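### 3.2 Cell Setup and Routine Care

The Muluro cell consists of two arms that share one white tabletop. Each arm carries a parallel gripper with two black fingers and a small camera at the wrist, and a further camera looks down on the table. Before each block of 16 trials, the operator closes both grippers fully, records the zero position, and checks the fingers for play. Fingers are replaced in pairs after 649 grasps. The mounting screws are tightened again at that time, and the wrist camera is recalibrated against the tabletop.
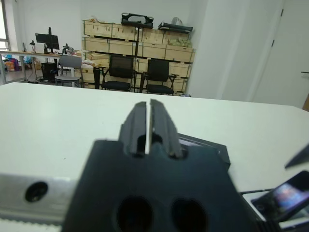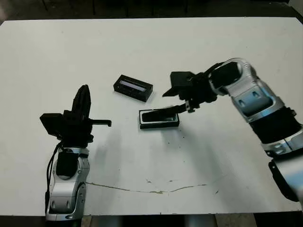
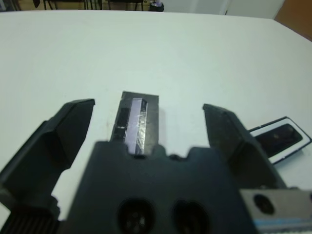 **Figure 2.** The Muluro cell. Top: wrist view with the gripper fingers nearly closed. Middle: both arms over the table, with a closed box and an open tray. Bottom: wrist view of a small black block between open fingers.

Most of the service time recorded since August went to the finger mounts. A worn mount allows the tip to shift sideways under load, and the zero position then drifts between checks. The Furine procedure calls for the mount to be replaced as soon as drift is found. We followed it throughout, and 46 trials begun on a mount later found to be worn were repeated in full. Cable routing at the wrist was inspected at the end of each block.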